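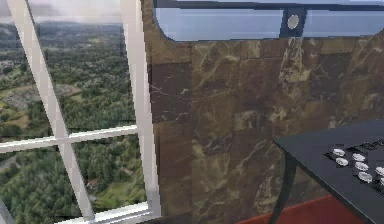
The Stakthorpe room, window side. Marble by request of no one on the perception team.

Our simulated penthouse has a nicer view than the office, and for the past few weeks the perception crew has spent more time in it than at their desks. The job was meant to be small: get Akidon, our piece-finding module, to report where the white pieces on the black table are, from whatever angle the virtual camera happens to be given. Annelies Verbeke pencilled in 3 days for it back in March. It is now May.

The pieces behaved themselves. White ovals on black are about as kind a target as a detector will ever get, and Akidon had them sorted by the first afternoon. The walls were another matter. Every tile in the Stakthorpe room carries pale veining, and at low resolution a short bit of cream vein on dark brown looks a lot like a small white oval on a dark background. On its first full run the module cheerfully reported 453 game pieces, most of them embedded in the masonry. The planner, a trusting sort, queued up a grasp for each one.

The obvious fix was to swap the marble for plain grey paint, and there was a lobby for that (you know who you are). Annelies held out. Her view is that if a detector can't cope with a rich person's feature wall in simulation, it has no business being let near a real kitchen. So the marble stayed, and Akidon now fits the table plane first and throws out any candidate that doesn't sit on it. False pieces on the walls dropped to 3 over the whole test set, and all of them turned out to be one fault in the depth buffer, which Desmet has since patched.
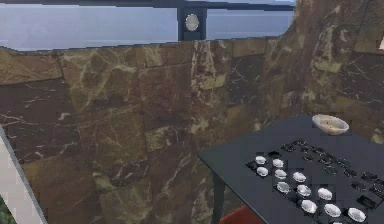
Further along the table: white pieces in the tray, one white bowl, and a great deal of veining.

The bowl is the current argument. It's oval, it's white and it sits squarely on the table plane, so it sails through the new check with full marks. Size ought to rule it out, but a piece close to the camera can take up a fair bit of image too, and the size test was working in pixels. It will be working in millimetres by the next build — the colour of Annelies's language on discovering this can't be printed in a staff newsletter.

Dark cells in the tray are still reported as "unknown", and the planner has been told to leave unknowns alone until Plurnetti finishes the occupancy labels. If you'd like to try the room yourself, it's in the shared scenes folder under Stakthorpe. Please don't repaint it.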